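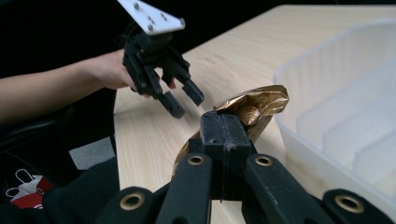
## Gratlow Prize: can a congregation nominate its own relief project?

**northaisle** – 7/24/22

Our parish in Sternden runs a legal aid desk for asylum seekers and wants to put it up for the Gratlow Prize in October. Section 11 says a nominator must be "independent of the work nominated." The desk has its own bank account and its own board, but the parish council appoints the board. Does that count as independent?

**tallowcandle**

No. If the council appoints the board, the council controls the desk. Ask another congregation or the Braduvach interfaith council to sign. They need form 52 plus a one-page statement.

**pew_ledger**

I disagree with the above. Section 11 was reworded after the last cycle. The old text said "unaffiliated," the current text says "independent," and the definitions page ties that to funding. If the parish pays less than 40 percent of the desk's budget, it can nominate.

**tallowcandle**

The definitions page covers applicants for the Rácz travel grant. Same PDF, different program. Look at the header on that page.

**pew_ledger**

The header says "Rácz grant and related awards." I read the prize as a related award.

**northaisle**

Parish share of the budget is well under the limit, so we pass on pew_ledger's reading and fail on the other one. Has anyone had a ruling in writing?

**quietvestry**

We asked last cycle, under the old wording. The reply said a parent body could not nominate. I don't know if the new text changes that. Our second attempt went in through a neighboring synagogue and was accepted for review.

Also, the statement field stops at 521 words and the form drops the rest with no warning. Paste it in, save, reopen and check the last line.

**pew_ledger**

Fine, the outside nominator is the lower risk. I still think the parish qualifies.

**northaisle**

I'll write to the prize office with both readings and ask Braduvach for a signature in the meantime. Will post the reply when I have it.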